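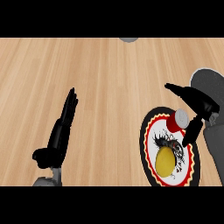
Rekitz collects and checks training examples for people who build learning systems for two-armed robots. We started because we had bought too many bad sets ourselves. The usual pitch in this trade is volume, and we don't think much of it. A thousand runs of the same reach, recorded by a bored operator on a Friday, will teach a policy one reach. We work partly in simulation, with a wooden table, a pair of arms with black hands, and ordinary things to handle: a red can tipped over on a patterned plate, say, with something yellow and egg-shaped beside it. A can on its side is a nuisance to pick up. We'd like more of our examples to be a nuisance.

Simulation has its own problems and we won't pretend otherwise. Friction is a guess. Contact is a better guess than it used to be. A rendered plate doesn't chip, and a grasp that works on screen may fall apart on a real bench. When a client asks whether our examples will transfer, our answer is that we don't know until they test it, and we're suspicious of any supplier who does.

How we work

Every example is driven by a person, then watched start to finish by a second person who didn't drive it. Failed attempts are kept and labelled as failures. Our tabletop set, Prorilard, currently holds 2,327 examples. It was bigger before we went back through it last September and threw out the near-copies. Sales went down for a while. We'd do it again.

Jumden is our labelling guide, 45 pages long and duller than it sounds. Clients get a copy, including the parts where our own labellers disagreed and we couldn't settle it.

What we don't do

We don't publish success rates for other people's models. We don't sell examples made by copying old ones and changing the colour of the table. We don't use the phrase "human-level".

Where we are

Our office is upstairs in the Cavalcanti building, with two operator stations and a kettle. Visitors are welcome to sit in on a recording session if they book ahead. Bring your doubts and a task you think will break our setup.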